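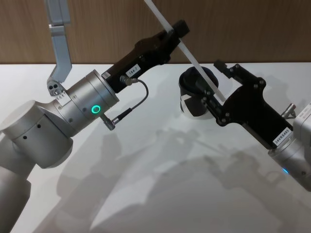

Skeren paper cups with lids: review after one case

I order the supplies for a small coffee counter in Erkley and went through a case of the Skeren cups in August. We had used plain Vunlow cups for years and changed when the price went up. A Skeren case holds 400 cups with lids, packed in sleeves of 20. The sleeves tear cleanly and the cups come apart without much fuss, although the last two in a sleeve tend to stick.

The cup is black paper with a large angular graphic in white. It tapers toward the bottom like most takeout cups and fits the holders in both of our cars. The black hides coffee drips on the outside. It also hides a pen mark, so orders have to be written on the white part or on a sticker.

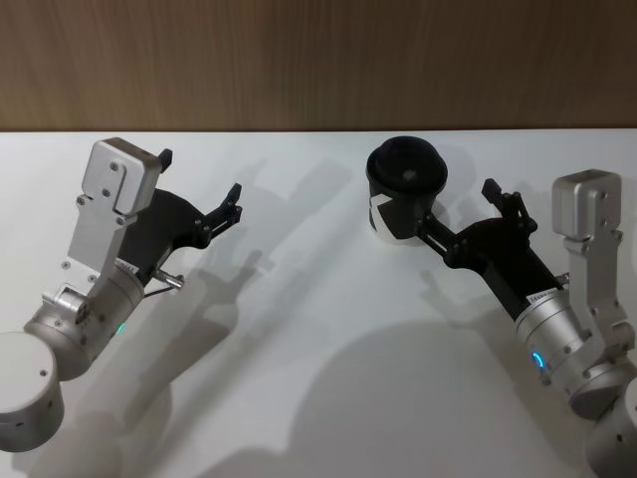

Stability is fine for a cup of this shape. A full one stays put on a smooth tabletop when someone bumps the table lightly. An empty one with the lid on is easy to knock over, and we no longer set them out ahead of the morning rush.

Lids

The lid is black plastic with a raised rim. You have to press all the way around until it seats. Yvette Ross, who works the early shift, had two leaks in her first week, both from lids that were down on one side only. After that we had none. The sip area is comfortable, but it drinks a bit slow with a thick milk foam.

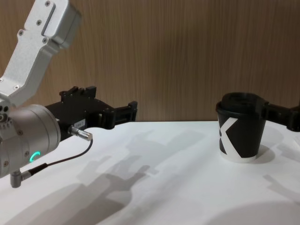

Straws and stirrers

None are included. We buy straws from Leiva and they are long enough for this cup. For iced drinks we leave the lid off – the sip opening is too tight for a straw that size.

Heat

With plain coffee the cup needs a sleeve. With a latte I can hold it bare after a few minutes.

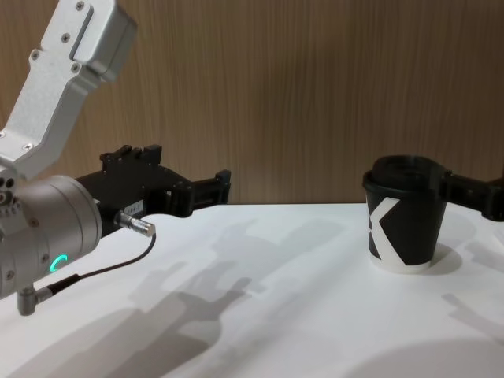
The paper stays firm for the length of a normal drink. I left one with tea in it from 14:00 until closing and the bottom seam had gone soft, though it didn't leak.

I have ordered 2,000 more. Four stars, one off for the lids.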